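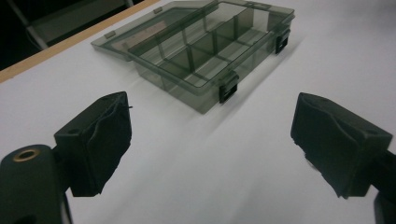
The smoky gray box, lid back and ready for sorting.

Small Parts Month at Stastira

November 2018

Every fall the bead and findings table at Stastira gets a proper going-over, and this year we went all in. Zlata Palamarchuk pulled every jar, tin and envelope off the shelves back in September, and it took until now to get it all into homes that make sense. I love this job. I know not everybody does! But there is something about a tray full of little cells that makes me want to cancel my evening and sort seed beads by color until the tea goes cold.

The box at the top of the page is my favorite of the lot. It's tinted, see-through plastic, so you can follow the dividers right through the walls, and one long divider runs down the middle with shorter ones crossing it to make a grid. Two black latches on the front rim, three little hinge tabs along the far edge of the lid. On a white table it looks almost like a tiny floor plan.

A few notes from the sorting, for those of you who wrote in after the last gallery:

What goes in the small cells
Jump rings, crimp covers, ear wires and those teeny spacer beads that get into everything. Vesna Kos keeps one metal color per row and swears by it. I started out by size, changed my mind halfway along and tipped the lot back out onto a towel. By color is better – you reach for gold, you get gold.

Labels
We tried paper dots on the lids and they curled up within a week. Melaniia Karpenko now writes a small card for each box and tucks it underneath, where you can read it through a clear floor if you lift the box up. With smoky plastic you need a thick pen and good light, so ours have gone from blue ballpoint to fat black marker.

The numbers, because Liudmyla asked
We went through 203 envelopes, and 114 of them held fewer beads than it takes to make a bracelet. Those went into the mixed jar, free to anyone who comes to class. Liudmyla Nazarenko has already made 12 pairs of earrings out of it and they are gorgeous, especially the mismatched green ones.

Before you close the lid
Give the box a gentle shake while it's still flat on the table and see what's sitting on top of a divider. Then close it and do the latches one at a time. Oluwatosin Ogundipe carries hers to class sideways in a tote bag, very brave, with a square of thin foam laid over the beads first.

The sorting table stays up through the end of the month, in the front room at Stastira. Bring your own tangle of odds and ends and a tray or two if you have them – there are nine seats and plenty of tweezers.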